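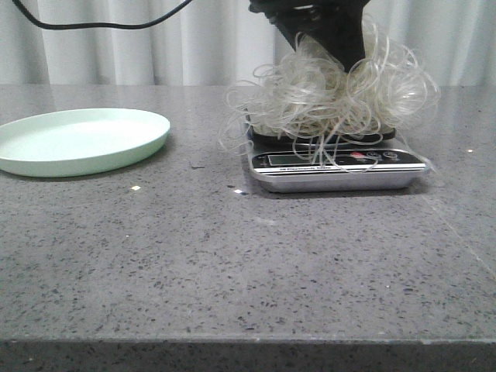

Weighing bench, Thursday session: the bundle over the scale.

Print this message | E-mail this message

To: Branisholm Robotics Club list
Subject: Re: Noodle task, who is on what

Hi all,

Thanks for such a lively lot of replies, and apologies for being slow with mine (I started it at lunch, and it's now gone 9 pm). I'll take the question from the Gostov students first, as it affects everybody's write-up:

> Could someone please tell us if the whole bundle has to go
> from the plate to the scale in one lift, or are we allowed
> two goes at it? Our arm keeps favouring one side of the
> heap and we've had a bit of an argument over the rules.
> Also, do trailing strands count against us?

Two goes are fine! You have 40 seconds altogether, and how you spend them is your own business. Trailing strands are fine too, so long as nothing is left behind on the plate. I know last term's sheet said otherwise, and I'm sorry about that, it was copied across from the Nelavum task where we were using beanbags and the problem never came up.

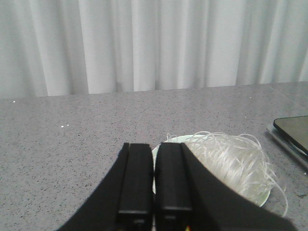

Wrist view, fingers in front of the plate.

On favouring one side, I'd have a good look at your wrist footage before you touch any code. In a view like this one the fingers and housing hide a fair bit of the heap, and I'd be labelling the plate rim first and the strands second. The Nkosi team went through 36 clips that way over a couple of evenings, with a great many biscuits, and were much happier with their approach angle by the end of it.

We have 11 runs logged so far. Please put your initials in the spreadsheet, and keep the colour coding the same as everyone else's, it makes my life so much easier. 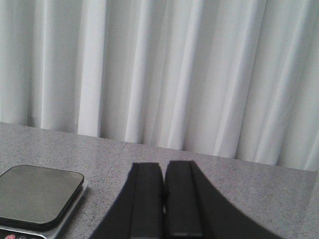 Wrist view with the scale at lower left, gripper empty.

A few of you asked about the start pose as well. Fingers nearly closed, nothing in them, and keep off the scale until the timer goes. Past that you can park wherever you like.

Oh, and the print budget is $700 for the year, so do have a rummage in the spares drawer before you send off new fingertips!

Cheers, and see you Thursday,
Your list organiser

3 replies | 0 shares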